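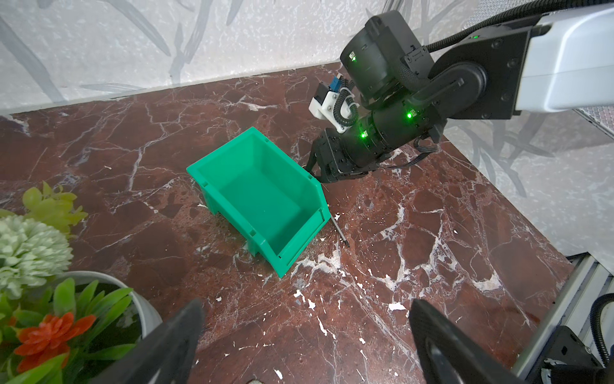 A robot's-eye view: the green bin, a screwdriver, and another robot arm with its lights on.

How Does a Robot Know Where the Bin Is?

Imagine someone asks you to drop a screwdriver into a green bin. Easy! You look, you reach, you let go. You probably wouldn't even stop talking while you did it.

A robot has to work a lot harder. It has motors to move its arm and a camera to look with, but motors and cameras don't know anything by themselves. The knowing comes from software, the instructions that run on the robot's computer. At Karketti, the software has a name. It's called Jidska, and it does three big jobs over and over again, all day long.

Job one: Look

To a computer, a picture starts out as a giant grid of numbers. Each tiny square, called a pixel, gets numbers that say how red, how green and how blue it is. Jidska has to find the bin hiding in all those numbers!

It learned how by practicing on 3,610 pictures. People drew an outline around the bin in every one of them, and bit by bit the program got better at drawing the outline itself. Patterns can make this tricky. Marble is full of wiggly white lines, and a wiggly line can look a bit like the edge of something. (Try squinting at a stone floor and see how many shapes you can find.)

Job two: Plan

Once Jidska has found the bin, it needs a path for the hand. It could go straight across, but what if there's a flower pot in the way? Or another arm? So the program tries out 50 different paths in its own pretend world first, where bumping into things doesn't hurt anybody. Then it throws away every path with a crash in it and picks the shortest one left.

Bogumił Kozłowski writes this part of the program. He says it's like tracing a maze with your finger before you pick up the pencil.

Job three: Move and check

Now the arm can go! Each arm has 7 joints, and the software has to tell all of them how far to turn, at the same time. While the arm moves, the camera on its wrist moves too, so the bin looks bigger, or smaller, or tilted. Jidska keeps comparing what it sees with what it expected. If the two don't match, it fixes the path a little and checks again. Grown-ups call this a feedback loop. You use one every time you pour a glass of milk.

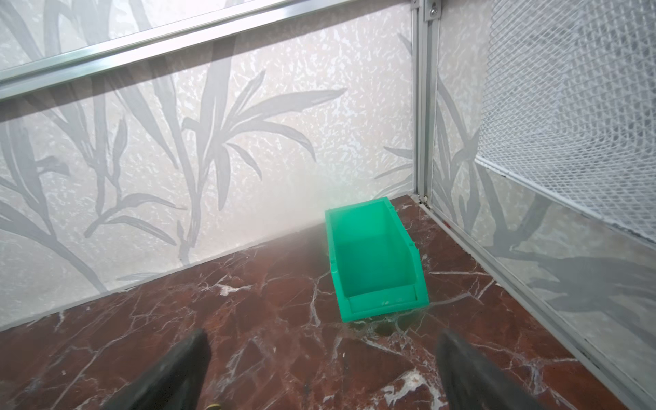 Try it yourself: be the robot

You need a friend, a box and a spoon. Put the box on the floor and close your eyes. Your friend is the camera and can only say "left," "right," "forward," "back" or "drop." Can you get the spoon into the box? Now swap places, and have your friend give just one direction every ten seconds. Much harder, right? A slow camera makes things hard for a robot too!

Words to know

Pixel: one tiny square of a picture.
Joint: a place where an arm can turn or bend.
Gripper: a robot's hand. The ones here have 2 fingers.
Feedback loop: do a bit, check, fix, and do a bit more.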